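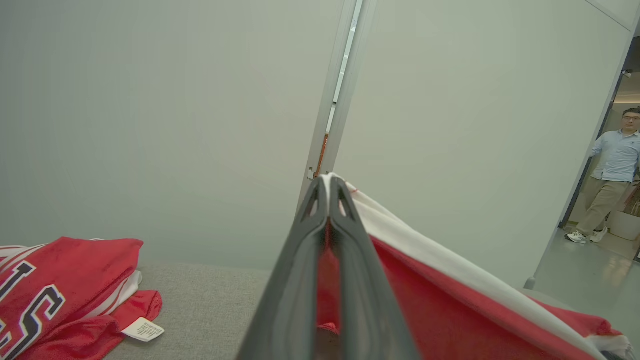
Washing club shirts with heat-pressed letters: what temperature?
Posted by tekle_k, Apr 23, 2025
I look after the shirts for an amateur soccer side and I want to settle the wash routine before the next order goes in. The old set cracked across the backs after one season. The new ones are the same sort of thing, red and white, so I also have to think about the dye running into the white parts. The supplier's sheet says cold, inside out, no dryer. Half the team says cold doesn't get the smell out. What are people doing?

gredthorpe87
Cold, inside out, hang them up. I've done it that way for 4 seasons and the letters are fine. The smell is from leaving them in the bag overnight. Fix that first.

Ehab Mahrous
Disagree on cold. Warm is fine for polyester. What kills the print is the dryer, and after that fabric softener, which leaves a film and makes the smell worse anyway. I stopped buying softener in December and the shirts came out better within a few washes.

gredthorpe87
Warm is fine until it isn't. The glue on cheap transfers starts to go well before the shirt does. Depends who pressed them.

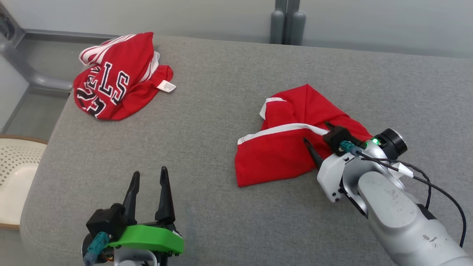

Red jersey with block lettering, left in a heap.

Ehab Mahrous
Big block letters like those are the worst for it. Leave a shirt bunched up and the creases set right through the print, and that's where it cracks first. Lay them flat or hang them, whatever temperature you wash at.

tekle_k
OK, that matches the old set. Most of the cracks ran at an angle, same as the folds. Does anyone soak them first?

Kagiso S
15 minutes in cold water with a bit of white vinegar, then a normal wash. Works for smell. It won't set the dye, people always repeat that and I have never seen it make a difference on polyester. Wash reds on their own the first few times.

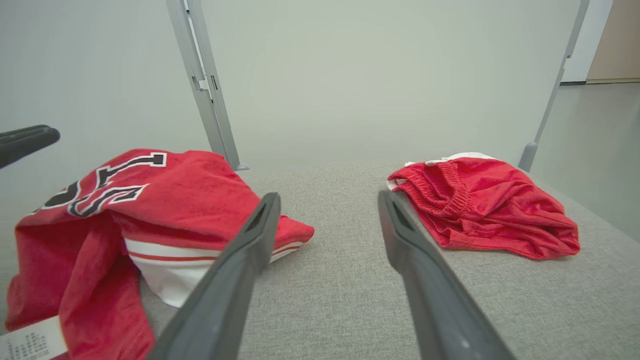 Shorts can go in the same load if they're the same red. Ours have no print on them so I don't bother turning those inside out. If they have a drawstring, tie it first or it ends up around everything.

gredthorpe87
I'd still keep shorts separate. Ours come back with mud ground in and it rubs on the letters.

Kagiso S
Rinse the mud off before they go in. I'm not running two loads for one team.

tekle_k
Going with cold, inside out, vinegar soak, no softener. Will try one shirt on warm and see how the letters hold up.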